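Minutes of the Tufa upkeep meeting, Jondutberg workshop, September 2020

I was on notes again, so please shout if I've got any of it wrong. We had the usual crowd, plus two dialling in from Omine. The August minutes were agreed once we'd corrected the serial number of the spare motor, which ends in 2194.

1. Hand-held grippers

Most of the hour went on these, as you'd expect. The left one of the pair had its fingers off for cleaning and they're back on now. I said I'd like all the pivot screws checked whenever the fingers come off, as we only seem to look at them when something rattles (and by then it's a nuisance!). Agreed. We also agreed to stop using the thick grease on the linkages, as it picks up fluff from the knitwear and goes like felt. The thin stuff from Prusine is fine – there are 3 tubes left in the drawer.

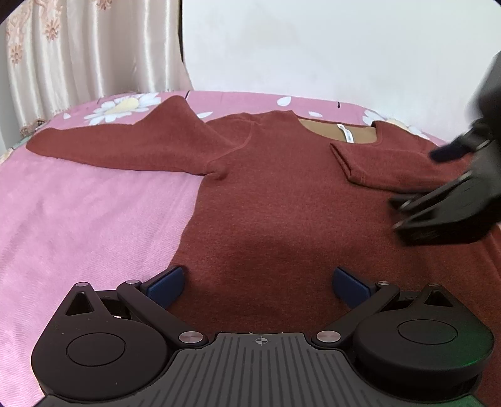
Finger pads took us a while. Omine want to move to a softer pad for all clothing work and I'm not against it, but I'd rather we tried it on one pair first. Knits are what bother me. With a fuzzy jumper like the reddish-brown one, sleeve folded in over the chest and the blue pads resting just above the hem, I want a pad that takes hold of the fabric without pulling at it. We went back and forth on this and settled on one trial set, on the left gripper only.

2. Service interval

Currently every 4000 open-and-close cycles. Omine thought that was too often, I thought it was about right, and we left it alone. The counter resets itself if the battery is pulled, so please write the reading on the sheet before you swap it.

3. Spares

Some 76 pivot screws in stock, which will do us nicely. No spare housings at all – I'm to ask Prusine for a price on two.

4. Any other business

The torque driver has gone missing again. If it's in your bag, pop it back on the hook.

Next meeting same place, and Omine are doing the notes.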